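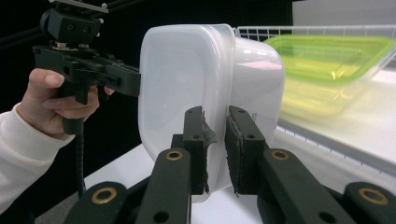
Right tool closed on the rim of the white tub, lid side toward the left tool. Pads as they are now.

November, evening, started 7:40

Goal for tonight was to run the full tub sequence with both grippers after the pivot rebuild and decide whether the linkage can be called done. Linkage yes. Pads no.

Rebuild notes first. All pivots that carry load now have pressed-in ring bushings. The lower holes in the main arms are left plain as drawn. Bore is 8 mm, reamed by hand after pressing. The first arm went in crooked and had to be warmed and pushed out again, so for the next set use the drill press as an arbor, spindle locked, with a scrap bolt through the bushing as a guide. Side play at the fingertip is small enough that I can't feel it with the jaws closed. With the old unlined holes the tips crossed over each other under a hard squeeze.

Trigger travel was re-zeroed on both tools after assembly. The right one reads 2790 at full close with nothing between the pads. Left one drifts a little between power cycles and I have not found out why. Dariusz suspects the magnet holder. I tightened it and the drift is smaller but still there. To be looked at with the cover off.

Pads: the right-hand set is finished. Torn flap on one side, crumbling outline on the other, frayed down to the lower end. It still grips, but the contact patch is whatever happens to be left, and a thin rim sits differently each time. That matters on the white tub. The rim is the only narrow thing to hold when the tub is on its side, and if it seats off center the whole part rotates as soon as the other tool touches the lid.

Sheet we used was the Zulach foam, self-adhesive. The adhesive is fine. The foam shears. Dariusz had some of the Kusov rubber left from the door stop job and thinks it will do. It is stiffer, so expect to lose some conformity on round edges. Cut a pair and compare before changing everything.

Procedure used tonight, so it can be repeated:

1. Wire basket toward the back of the table, tubs in reach of both hands.
2. Right tool takes the white tub by the rim, left tool comes to the lid.
3. Put down. Left tool takes the body of the tub from below, right tool approaches from the side.
4. Same again with the green one.
5. Open both tools fully between runs and check the zero.
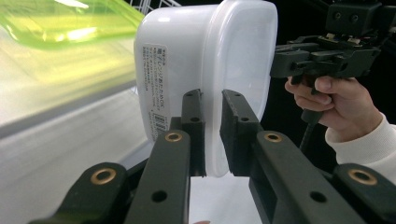
Step 3. Left tool closed on the body, label side under the left finger, right tool still clear of the tub.

Body grip is the easy case. The walls give under the fingers and the load is shared over most of the pad. The printed label is slicker than the bare plastic when I rub it with a thumb, so if there is a choice, grip off the label. There is not always a choice with the tub this way around.

View from the tool camera is good enough for this. Fingers and both inner pivots stay visible, and the contact can be judged without tilting the wrist. Close-in blur is heavy when the tool moves quickly. Lower the exposure before the next session and see whether the bright table surface stops washing out the gap between the fingers. I would leave the lens where it is.

Weight: the rebuilt right tool came out 155 g heavier than the printed-pivot version. Most of that is the new arms, which I made thicker than the drawing asked. I notice it in the wrist after a long run. Could take material out of the outer links, which are nowhere near their limit. Leave the main arms alone.

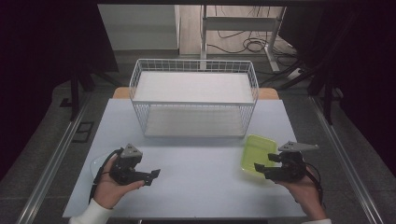 Cables are the remaining nuisance. Both come off the bottom of the handle and want to pull the tool back toward the body, and the loop on the left one catches a sleeve now and then. Tried a lighter cable from the Abou Zeid box, same connector, but the strain relief doesn't fit our handle. Either open up the slot by a couple of millimeters or print a new end cap. The end cap is less risk. The Rundby handle file already has the slot as a parameter, so it should only be a matter of changing one number and printing it upright.

The mounting plates on top are tight again. Their screws had backed off on the left tool, which may have been part of what I was reading as drift. Medium threadlocker on all of them, let sit overnight before use.

Runs: over 5 complete sequences, then stopped when the right pad flap started folding into the gap and holding the jaws open slightly at full close. Readings after that point should be thrown out. I marked the line in the log file.

To do:
Cut Kusov rubber for right tool, keep the foam on the left for comparison
Left tool, cover off, check magnet holder
End cap with wider slot
Thin the outer links in the model, don't print yet
Ream the spare arms (in the drawer under the vise, not the labeled one)

Dariusz has the reamer at home and will bring it back with the rubber. Packed up at 10:15, both tools off and hanging by the handles.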